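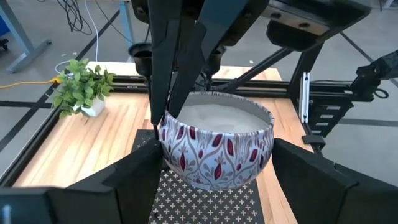
Chapter 7
Map Matching in Handheld Navigation Devices

Güven Karaca and Aurelia Grecu

Chapter 6 treated the position fix as the final product of the receiver. For a driver it is only raw material. A fix is a pair of coordinates with an error attached, and a road on a stored map is a line with no width. The two almost never coincide. Map matching is the step that decides which road the device is on and where along that road it should be drawn.

The chapter assumes that the reader can project latitude and longitude onto a local plane (Section 2.4) and can work with simple probability. No knowledge of a particular operating system is needed. The worked problems use the Stirgate street network, which has 989 junctions and 1,681 links and is small enough to load whole into the memory of a modest device. 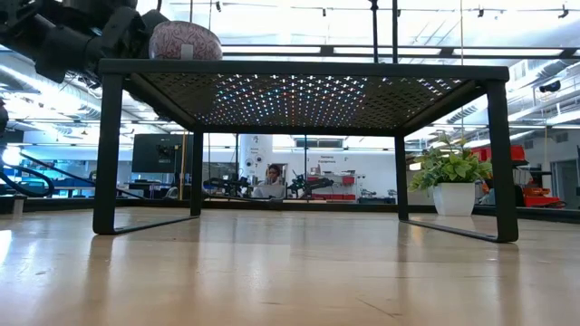 Figure 7.1. Black riser with a perforated top panel.

7.1 Terms

A node is a point where links meet or end. A link is a stretch of road between two nodes, stored as a chain of straight segments. A candidate is any link that passes within the search radius of the current fix. The search radius is set by the software and is usually several times larger than the expected error of the fix. Where the expected error is 10 meters, a radius of 50 meters is a reasonable first choice in town, though it will return many candidates near a large junction.

7.2 Matching to the nearest link

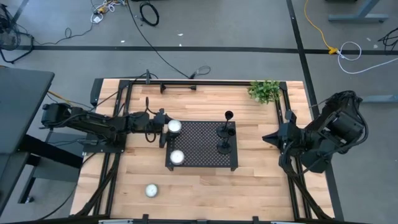

The simplest method measures the distance from the fix to each candidate and picks the smallest. It is fast, and it fails in predictable ways. Where two roads run in different directions and come close to each other, an error of a few meters is enough to move the marker from one to the other. The two black tape lines on the gray carpet give the geometry on a small scale: one runs horizontally and the other diagonally, so a point placed between them says little by its distance alone, while a direction of travel would settle the question. Heading is therefore added to the score. At low speed the heading from the receiver is noisy and should be given less weight – below walking pace, none.

7.3 Using the route so far

A single fix is matched badly; a sequence of fixes is matched well. If the last match lay on one side of a river and the nearest bridge is 300 meters away, a jump to the other bank within one second can be ruled out. The Grurel and Pomis programs listed in Appendix C both keep a short history of matches, but they differ in when an early choice may be revised. Millet keeps no history and is included for comparison.
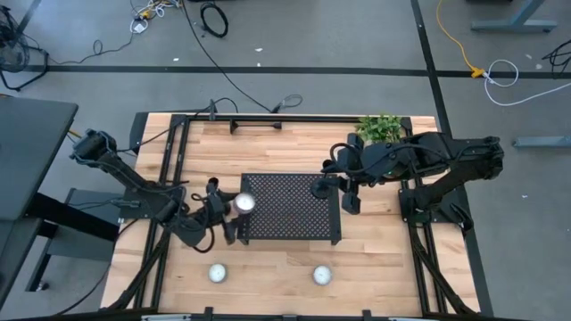
Chapter text last revised 15 November 2021

7.4 Plan of the chapter

Section 7.5 derives the distance from a point to a segment. Section 7.6 combines distance and heading in one score. Sections 7.7 and 7.8 develop the hidden Markov model and its solution by the Viterbi method. Parallel roads at different heights, such as a ramp beside a main road, are left to Section 7.9. Problems marked with a star require the Stirgate data.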